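Paquette laundry changes sorting rule for dark fabric
April 11, 2019

The Paquette linen room has changed how it handles dark navy fabric. Under the old rule, navy and black items went into one load of up to 70 pieces. They now go in separately, and each piece is shaken out before folding.

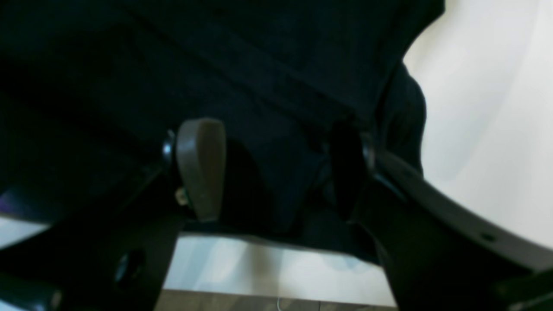
Folding starts from the center of the cloth, with the edges left to hang – a method taken over from the Lusby site. Dark fabric shows creases less readily than white, so pieces are checked under the wall light on both sides. Anything still bunched after two passes goes back to the start of the line. The room logged 328 refolds last quarter, most of them navy. 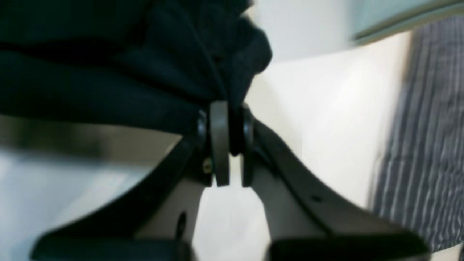

Colleen Fortin said the separate loads add three minutes to each cycle and that she would prefer a larger folding table to another rule. The procedure is up for review in June.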